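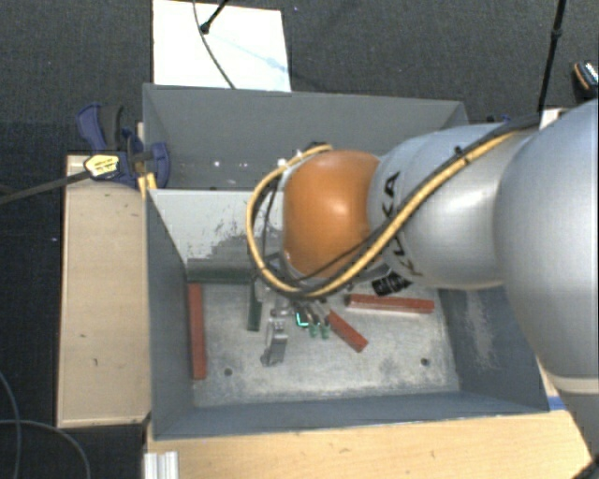 When the cable stops the robot: a fault in the bin-picking cell at Seleveo

For most of January the bin-picking cell at Seleveo stopped without a clear cause. The arm would go down for a bar, begin to lift, and drop into a protective stop. The controller logged a collision. The operators found no collision.

Giuliana Espinoza runs the cell. Do-yoon Kwak did the fault analysis and later rewrote the motion limits. We spoke to them at the test bench, where red and green bars are used as parts and the arm is a KUKA.

"The message was external torque exceeded, wrist axis," Espinoza said. "You read that and you look for something the gripper hit. We looked at the bin walls, the sloped panel, the other bars. We spent a lot of time on the sloped panel, because it has scrapes on it and it was an easy thing to blame."

The first response was to raise the collision threshold. Kwak does not defend that decision. "It made the stops less frequent and it hid the pattern. If a threshold trips and you don't know why, you should leave it where it is until you do. We had it raised for 300 picks before I asked for it to go back."

With the original threshold restored, the team logged 2,000 picks and recorded the wrist angle for each one. There were 68 stops. Kwak sorted them by angle and found nearly all of them at one end of the range, on picks where a bar lay along the left wall and the wrist had to turn far over to line up with it.

"Bars lying across the bin gave us almost nothing," he said. "Same weight, same grip, same approach speed. The part was not the variable."

What changed was the cable. The supply line to the gripper runs along the arm and makes a loop at the wrist joint before it returns to the connectors. At large wrist angles the loop ran out of slack and pulled against the joint. The controller saw a load it could not account for and stopped, as it is meant to.

"People call it a false alarm," Espinoza said. "I don't like that term. There was a real force on the axis. It came from our own dressing and the robot was right to report it."

The more serious finding came when the gripper was taken off for inspection. Bit-na Joo, the maintenance technician, found the jacket of one cable worn at the point where it bent most sharply. The conductors were intact. Joo measured supply voltage at the gripper while turning the wrist by hand in service mode and saw no dropouts.

Espinoza considers that luck. "The gripper we had on then was held closed by power. If you lose the supply with a bar in the air, the bar falls. Inside the bin, fine. Over the edge of the bin, with someone reaching in to clear a part, it's a different report."

The correction had two parts. Joo made the loop longer and moved the last fixing point so the bend is spread over a greater length. Kwak then added a software limit on the wrist, which makes the planner turn the gripper the other way for bars near the left wall. Cycle time on those picks went up slightly.

A longer loop brings its own problem: it can snag on the bin or on a bar standing on end. Kwak added a keep-out volume to the planner for the loop, sized by hand. "It's a crude shape. The cable moves and the model doesn't. I made it too big on purpose and we lose a few reachable bars in the corners."

The cell has since run 500 picks with the threshold at its original value and no stops of this type. Neither engineer treats that as proof. The cable is now checked by touch at the start of each shift, with the drives off, and replaced if the jacket feels rough anywhere along the bend.

Asked what she would change in the commissioning procedure, Espinoza said the wrist should be taken through its full range with the cables fitted, slowly, before the first pick. "We did that test. We did it before the cables went on."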